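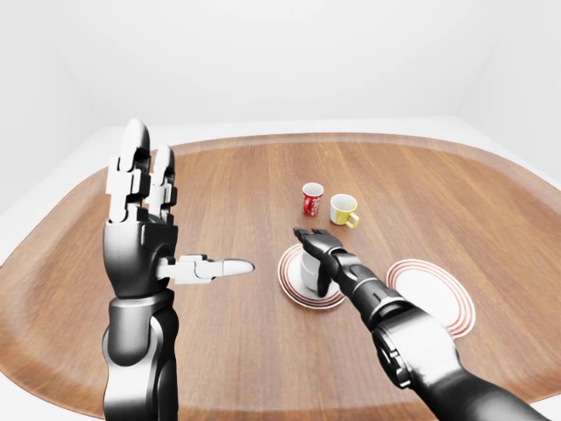 Supper club helpers wanted for December - cooks, talkers, dishwashers, all of it

Hi, I'm Hedvig Magnusson, and I'm looking for 12 people to help me get a winter supper club going in Flallville. I've been feeding friends out of my own kitchen for years and I've finally run out of chairs, so we're moving to the old Moncrieff building on Wenik Street.

You don't need restaurant experience. I'd love a couple of people who can make soup for a crowd, and somebody who bakes (my bread is a brick, ask anyone).
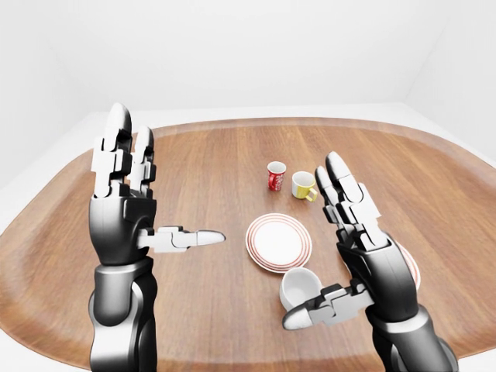

We'd meet three evenings in the month, 5:30 until the last pan is dry. Pay is $140 for the full run, plus dinner every night and whatever leftovers you can carry home - bring a container! If you can only do one evening, write anyway and we'll split it up.

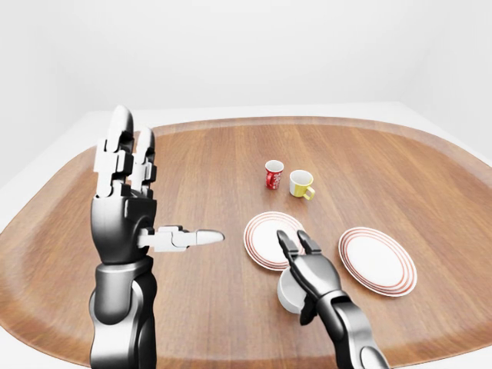 Hae-won Jeon wrote to ask if vegetarians can cook too, and whether there's a bus home afterward. Yes to both! Half the menu is meatless, and the last bus leaves at 10:40.

To apply, drop a note at the Moncrieff front desk with your name, the evenings you're free and one dish you could make half asleep. Liis Lukoševičius is handling the schedule, so put her name on the envelope.
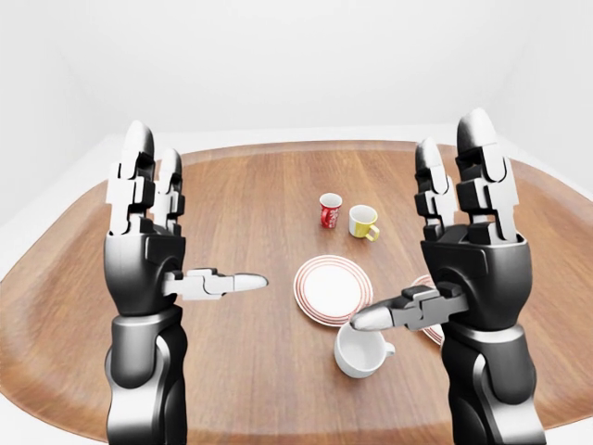
Mugs and plates on the table.

Posted Aug 31, 2019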